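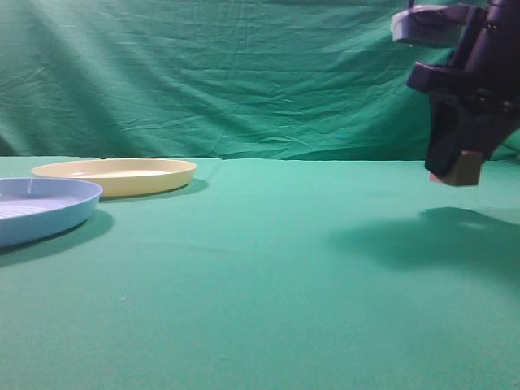 Zarusstead, Tue 28 May

Recipe writers should stop giving flour in cups. I have held this view for a long time and have become less polite about it. A cup is a unit of volume, flour is a compressible powder, and the two do not belong together in a set of instructions that someone will spend butter and eggs on.

The usual defense is that home bakers own cups and do not own scales. That was a fair point when a kitchen scale was a specialist purchase. The Ammont on my counter reads to the gram, runs on two small batteries and cost less than a decent springform pan. It has outlasted three sets of measuring cups, one of which had markings that disagreed with the other two.

Consider a plain loaf cake calling for four cups of flour. Spooned in lightly and leveled, my four cups came to 452 grams. Scooped straight from the bag with the same cup, they came to well over 500. The first cake is tender and the second is a doorstop, and both bakers followed the recipe as printed. The second one will then leave a comment saying the crumb was dry, and the author will reply that ovens vary.

Ovens do vary. Mine runs cool at the back. But an oven error shows itself while the cake is baking, and a skewer will catch most of it. A flour error is fixed at the mixing stage and cannot be taken out again -- extra milk loosens the batter and throws off the sugar and the leavening.

I tested this the dull way in October, with the yogurt cake from the Karamanlidis booklet, which gives both cups and grams. The gram version came out the same height each time. The cup version did not, and I was trying to be careful.
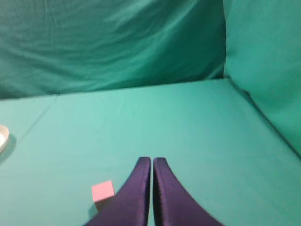
Do small amounts, such as baking powder and salt, need to be weighed too?
Spoons are fine for those. Most home scales are unreliable below 3 grams, and a leveled teaspoon repeats well enough.

Converting old recipes is a separate problem. A published chart helps only if its author filled the cup the way the recipe's author did. The Cikus chart uses a sifted cup, a habit few people still have, and its figures run low for anything written recently. I bake the recipe once, weigh what I used, and write the number in the margin. I have 43 done so far, mostly cakes, and the shortbreads are next.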